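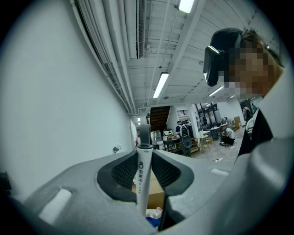
White tube with the lettering running down the front

Questions I get about my pen pal swap

How did the swap start?
I had a drawer full of stationery and no one to write to, so I put up a little sign-up form and crossed my fingers. Now there are 652 of us on the list (still can't believe it!) and we've sent 2,745 letters between us.

How do I join?
Fill in the form on the Telletti page and tell me a bit about yourself. I match people by hand, usually on a Thursday night with a big mug of tea, so give me a week or so before you worry.

Can I pick the country my pen pal lives in?
You can ask! I do my best, but some places have way more writers than others. If you tick "anywhere" you'll get a match a lot faster.

How long should my letter be?
As long as you like. I tend to ramble on for three pages and then squeeze more up the sides. A postcard is fine too when life gets busy, just let your pal know a longer one is coming.

Do I have to write by hand?
Nope. Typed letters are welcome, and a few of our members need them. Please sign your name in ink though, it's nice.

My pen pal stopped writing. What now?
Oh, that stings, I've been there. Send one friendly note, wait a month, then email me and I'll find you someone new. No hard feelings either way.

Can I send gifts?
Small flat stuff like stickers, tea bags or a bookmark is great. Please don't send cash, and check the customs rules before you mail any food abroad.

Is there a fee?
It's free, you just pay your own postage. The next round of matches opens in March.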